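Who Tells a Surgery Robot What It Can't Do?

By the Gandon Science Corner
June 2, 2020
For readers ages 8 and up

My little brother has a rule for board games. If he's losing, the rule changes. You can probably guess how many people want to play with him.

Robots have rules too, and the ones that help doctors have a LOT of them. Last February I got to spend a whole day at a place called the Kuretti Training Center, where surgeons learn to work with robot tools. I went in wanting to see cool machines (I did!) and came home with a notebook full of rules. Stay with me, because some of them are pretty great.

First, who is driving?

A surgery robot doesn't decide to operate on anybody. A surgeon sits at a set of controls and moves their hands, and the robot's tools copy those moves in a much smaller size. If the surgeon's hand goes an inch, the tool might only go a tiny part of that. It's a bit like having a pair of very thin, very steady fingers on the end of a stick.

So rule number one at Kuretti is painted on the wall in big letters: A PERSON IS IN CHARGE. The robots they train on there stop moving when the surgeon looks away from the screen. I tried it on the practice machine. I turned my head to sneeze and everything froze. Good robot!

Rules for sewing

One of the jobs these tools do is stitching. The special thread is called a suture (say it SOO-cher), and if you've ever had stitches in your knee or your chin, you've met one. With a robot tool, the surgeon holds the thread in small jaws, pulls it through, and ties it in a knot. No fingers touch it at all.

Sounds easy? Try tying your shoes with two pairs of tweezers. I'll wait.

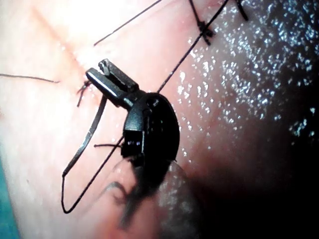 A robot tool at work with a loop of dark suture thread. Find the knot near the top right!

Look how much thread there is to keep track of. A big loop like that can snag on a tool if you aren't careful, so the Kuretti teachers have their own rules for thread. Keep the tips of your jaws where you can see them. Pull slowly. Don't squeeze the thread harder than you need to, because pinched thread gets weak. And never move a tool that isn't on your screen, even a teensy bit.

That last one is my favorite. Surgeons look through a tiny camera, and anything outside its view is a mystery. If you can't see it, you don't move it. (I think this would also be a good rule for backing up a shopping cart.)

Practice comes before patients

New learners at Kuretti start with a program called Famstead. It has 14 lessons, and the first 6 don't use any thread at all. You pick up little rubber rings and put them on pegs. Then you do it again, and again, and then with your other hand. I dropped mine up to 16 times before I got one to stay on, and the teacher was very nice about it.

You have to pass each lesson before you get the next one. No skipping, even if you're already a terrific surgeon with regular tools.

The checklist

Before the machine is used, the team reads a checklist out loud. Four people stood there and answered one by one, like roll call at school. Is the stop button working? Are the tools clean? Do the arms have room to move? Does everybody know what to do if the power goes out?

I asked if it gets boring to read the same list every single time. Yep, they said, sometimes it does. They read it anyway. Airplane pilots use checklists too, even when they've flown for years and years.

Try it at home

Get two pairs of blunt tweezers and a shoelace. Lay the shoelace over a rolled-up towel and try to tie one knot without touching it with your fingers. Ask a friend to be your stop button. When they say "Stop!" you have to freeze right where you are.

Then write your own safety rules for the game, and stick to them even when you're losing. I'm going to read mine to my brother tonight.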